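Livstead House, ground floor and lounge
Furniture and fire safety walk-through, with comments
Date of check: June 26, 2021
Previous check: April

Items are marked OK, NOT OK or NOT SHOWN. The last one means I was told it was fine and saw nothing to back that up.

1. Exit routes clear – OK
Clear on the day. They were also clear in April, and two residents told me the back hall fills up with boxes between visits. I can only mark what I see.

2. Exit signs lit – OK
All lit. The one by the kitchen flickers.

3. Extinguishers in date – NOT OK
The kitchen one has no tag. The office says it was serviced along with the others. The others have tags.

4. Smoke alarms tested – NOT SHOWN
The log has a check mark for every week, all in the same pen and the same slant. I pressed the test button in the lounge and it sounded, so that one works. For the rest I would like to see a log that looks like it was filled in week by week.

5. Upholstered seating, labels – NOT OK
The Dalla chairs in the lounge have their fire labels stitched underneath, where they should be. The Sturen bench has none. I was shown a sales sheet which says the whole range "meets all relevant standards." It doesn't say which standards, or for which country. Please ask the supplier for the test report and keep it in the folder.

6. Upholstered seating, condition – OK with comments
Press every button and pull it lightly. A loose one is a choking risk when grandchildren visit, and a torn one lets the filling show. 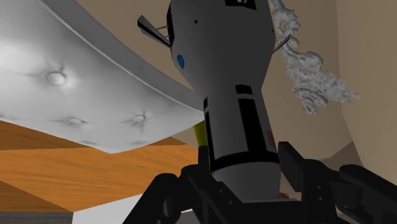
Seams need the same treatment. Run a thumb along the full length, including the back edge against the wall, which I suspect gets skipped. One chair had an open seam up to 4 inches long and had been turned to face the room so it wouldn't show. Take it out of use until it is sewn.

7. Chair and table legs – NOT OK
Two side tables rock. Folded cardboard is not a repair. The card was there in April too.

8. Weight limits posted – NOT SHOWN
The Maeng recliner is said to hold 300 pounds. I found no plate on it and the manual is "somewhere in the office."

9. Distance from heaters – NOT OK
One armchair stands 15 inches from the wall heater. It was moved back while I watched. I'd put tape on the floor – otherwise it will drift forward again by winter.

10. Hot water at lounge sink – OK
104 degrees at the tap, on my own thermometer. The one hanging by the sink reads lower and should be thrown out.

Items 3, 5 and 7 to be fixed before the next visit. Send photos of the new tag and a copy of the test report. A note saying "done" will be marked NOT SHOWN.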